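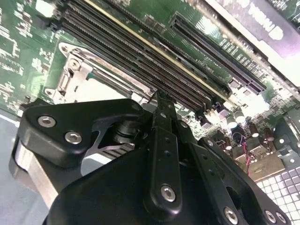

August, and still dark when the alarm went off. I had ten minutes to find both gumboots and only managed it because the dog had dragged one under the couch. Drove out to Joltham with the heater going full bore – 40 minutes, stuck behind a milk tanker the whole way past the Zelberg turn-off.

Mum's in good form! She's decided the lemon tree has to come out (it doesn't, it just needs a feed) and she's bottled so much marmalade that I came home with a box of it on my lap, more or less. We had toast and she told me the entire story of the neighbour's fence again, with new bits.

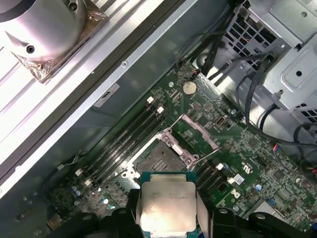
Dagmar Trnka

Stopped for petrol on the way back and ran into my old netball coach, who didn't recognise me until I'd said my name twice. Bit of a blow. Home by two, washing off the line just before the rain, soup for tea. I still haven't rung about the gutters, so that's tomorrow's job, and I must drop a jar of marmalade next door before I eat the lot.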